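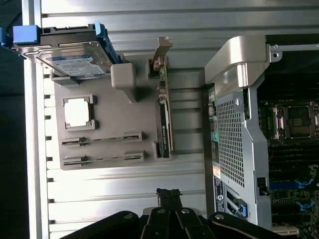 Laltach Publishes Full Account of Drive-Carrier Drop and Releases Grip Check to All Sites

ELTURA, 18 Aug 2023 -- Laltach, which builds robot cells for server repair and parts recovery, today published the complete fault report on a dropped hard drive at its Eltura test hall, along with the software change that came out of it. Both are free to every site running a Condori cell, and the report can be read by anyone who asks for it.

The drop happened in January during an overnight run. A Condori arm had pulled a drive in its carrier from a server chassis and was moving it across to the parts wall when the carrier turned in the fingers and fell. It landed on the edge of the chassis and slid to the floor inside the guard fence. No one was in the cell and no one was hurt. The drive was a scrap unit used for testing. The arm, which believed it still had hold of the part, went on to the wall and tried to put down a carrier that was no longer there. It pressed its closed fingers against the test panel for nine seconds before the force limit stopped it.

"The drop is the part people ask about, and I get that, it makes a noise," said Heriberto Villanueva, who leads the Condori program. "But those nine seconds are what kept us busy all spring. The arm had lost its part and carried on with the job. We really wanted to understand that, and now we do, and I'm thrilled to be able to hand it over to the people who use these machines every day."

What the team found

The release latch on a drive carrier swings out when the drive is unlocked. If the latch does not fold all the way back, one finger can close on the latch and the other on the carrier body. The grip then feels firm to the motor, and the width reading falls inside the range the old software accepted. Once the wrist turns, the latch folds, the grip goes slack and the carrier is free to roll.

To pin this down, the test crew repeated the move 400 times with the latch set by hand at different angles. The carrier slipped in 40 of those runs. In every one of them the finger width had changed during the wrist turn, and the old software was not looking at the width by then. It took one reading at pickup and trusted it until the part was put down.

"I have to say, going through those width plots was the best week I've had on this job," said Anselmo Cárdenas, test engineer at Eltura. "You could see the slip start well before the carrier let go. There was plenty of time to stop the arm. The signal had been there since the first Condori left the building and we had never asked for it."

What changes

The new grip check reads finger width all the way through a move. If the width shifts past a set limit, the arm slows, lowers the part toward the nearest tray and calls an operator. A second check runs before any part is placed: the arm must confirm it is still holding something before it comes near the wall or a chassis. If it can't, it stops where it is.

Laltach has also lowered the force limit for placing moves. Sites that had raised that limit to seat stiff expansion cards will need to set it again after the update and should read section four of the report first.

The crew has since run 370 drive moves with the new software, including many with the latch left partly open on purpose. No carrier fell in that set. The check did stop the arm on several good grips, mostly on carriers with worn side rails, and Villanueva's group is still working on that. Sites should expect some extra stops in the first weeks.

What sites should do now

Install the update before the next unattended run. Until it is in, keep drive moves to staffed shifts and stay outside the guard fence while the arm is powered, even if it looks stopped. An arm that has dropped a part may still be partway through its program.

Damivton, which makes the finger pads used on Condori arms, supplied worn and new pads for the tests. Pad wear was not a cause of the January drop, though the report does include the pad results in full.

Sites that have seen a dropped or turned carrier of their own are warmly invited to send in their logs, old ones too. Cárdenas reads them himself.

Laltach designs and supports robot cells for server teardown, repair and parts testing. The Condori line is built and tested in Eltura.

Press contact: Laltach Communications, Eltura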